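Drusetance: garrison muster rolls from Druneck, typed up and (mostly) tidied
README, last touched May 2, 2026

Hello and welcome! If you've landed in this folder you probably like old soldiers as much as I do, or you're trying to find a great-great-something who wore a uniform and got paid late. Either way, help yourself.

Drusetance is my transcription of the surviving muster rolls for the fortress garrison at Druneck in the second half of the eighteenth century. There are 13 rolls and they cover 2 regiments, one of foot and one of hussars, plus a ragbag of gunners and invalids who got written in wherever the clerk had room. All together that makes 4000 rows, one row per man per roll, so please don't read it as 4000 different men. A steady sort of corporal can turn up again and again, getting older and more expensive each time.

Where it comes from

The rolls themselves are in the Miettinen papers, which I worked on from photographs and, for the worst pages, from the paper itself. A few of them were printed long ago in the Biletti edition. It's a handsome set of books and I'm very fond of it, but the editor modernized the names, dropped the drummers completely and now and then swapped a company letter. Where the manuscript and Biletti disagree I follow the manuscript and put the Biletti reading in the notes column. Where the manuscript is too far gone (one roll has a big brown bloom of damp right across the second company) I've used Biletti and marked the row with a B in the source column. Treat the B rows with a bit of care.

What's in the folder

rolls.csv is the main file and the one you want.
ranks.csv is my list of rank terms with a plain English gloss for each.
places.csv matches the birthplaces as spelled to a modern place, when I could find one.
doubts.txt is a running list of things I'm not happy with. It's long and a bit grumpy.

The columns in rolls.csv

roll – which roll the row comes from, numbered by my guess at the order they were written in
company – the captain's letter as given, blank for the invalids
name_written – exactly as the clerk wrote it, including the wild ones
name_plain – my evened-out version, for searching
rank – as written, see ranks.csv
age – as written. Clerks loved round numbers, so you'll see a suspicious crowd of men at exactly thirty and exactly forty
height – in local feet and inches, foot regiment only
birthplace – as written
horse – hussars only: own, regimental, sick, or none
remark – everything in the last column of the roll, translated
source – M for manuscript, B for Biletti
notes – me, muttering

The remark column is the best bit, if you ask me. It's where you find the man "left at the mill with a bad leg," the trumpeter in arrest over a goose, and a whole string of hussars "gone for forage" in what looks like the same week. I've translated these as plainly as I could and kept the clerk's own shorthand in square brackets after anything I wasn't sure of.

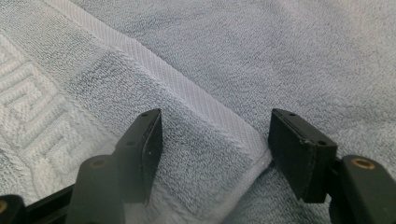
Desertion is a trickier matter. The foot regiment's clerk used the one word for men who ran, men who overstayed their leave and men who simply hadn't been seen by the time he sat down to write. The hussar clerk had separate terms for all of these and used them carefully. So if you tot up deserters straight from the remark column you'll decide that the foot were a shocking lot and the hussars were angels, and I don't believe a word of it. I've seen this comparison made on a forum already, from an early copy of my own file, which made me wince. Please read the remarks before you compare the regiments!

The horse column needs a warning too. "None" can mean that the man's horse had died, or that he'd never been issued one, or that the clerk was copying from an older list and skipped the column. In the September roll nearly the whole of one company has "none," and I can't tell you why. There's a loose sheet tucked in beside it, listing 200 remounts to be fetched for the hussars, so maybe they were short and maybe they were just waiting. I've left the remount sheet out of the data because it doesn't name any riders.

How I did the names

I typed name_written first, all the way through, without fixing anything. Then I went back and made name_plain in one go, so at least I was wrong in the same direction throughout. First names are put into their commonest local form. Surnames I've touched as little as possible, mostly doubled letters and the endless muddle of i, j and y. I have not tried to link men from one roll to the next. I did try it one winter, and gave it up when I found I was happily joining a sergeant to what must have been his son. If you want to have a go, birthplace plus height works nicely for the foot. For the hussars you're on your own, I'm afraid.

Things that are missing

Officers' servants, wives, children and sutlers hardly appear, although the fortress must have been full of them. Officers above captain are named only at the head of each roll and I haven't given them rows. There's also a gap between the fourth and fifth rolls, long enough for both regiments to come back looking very different, and I've never found anything to fill it. If you ever spot a Druneck roll in a sale catalog or an attic, oh, do write to me.

If you're using it for wargaming

Plenty of you are, and I'm all for it – I started this because I wanted the right company strengths for my own painted hussars. Use the men marked as present, leave out the ones on command or in hospital, and you'll get units a good deal thinner than the paper establishment. The invalids make a lovely stubborn gate guard.

Using and fixing it

Copy it, chop it up, print it out, put it in your book. I'd like you to mention Drusetance and say which version you had, as I do keep changing things. Corrections are very welcome. Send me the roll, the company and the name as written, and I'll check it against the photograph before I alter anything. I'm slow in the summer.

Next on my list is the gunners' pay book, which is in a dreadful hand and has been chewed along the bottom edge. I've done the first few leaves and they'll go in as a separate file when I can read the sums.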